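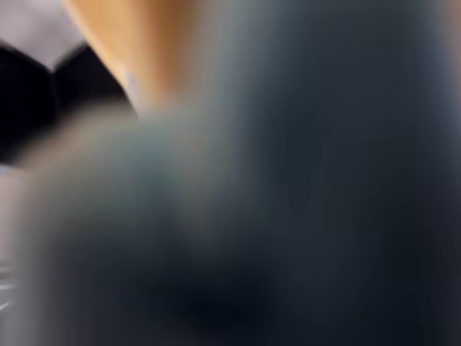
4. Starting a shift with the arm

I wrote this bit for the packing team at Lumbantobing, so forgive the chattiness! You used to do every pick by hand. Now the arm does the repeat lifting, up to 74 picks an hour, and you do the setting out and the checking.

1. Put the tray on the bench within reach of the gripper.
2. Lay one item in it. Soft things are fine, and they needn't be straight.
3. Move loose cables away from the arm's path — I forget this one myself.
4. Press Start and watch the first 3 picks before you turn to anything else.

Caution: keep your hands out of the tray while the arm is moving. Press Pause first, every time.
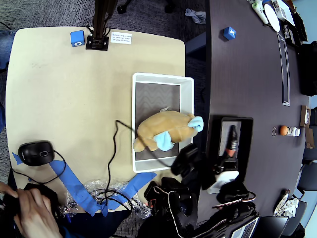

Will I still be packing by hand?
For part of the day, I'd think. Odd shapes and returns stay with you, and so does the final check on every box.

Note: if it misses the same item twice, press Pause and log it under code 778, then carry on by hand. Ilham Sumampouw reads the log each morning and will come and find you if she needs more detail.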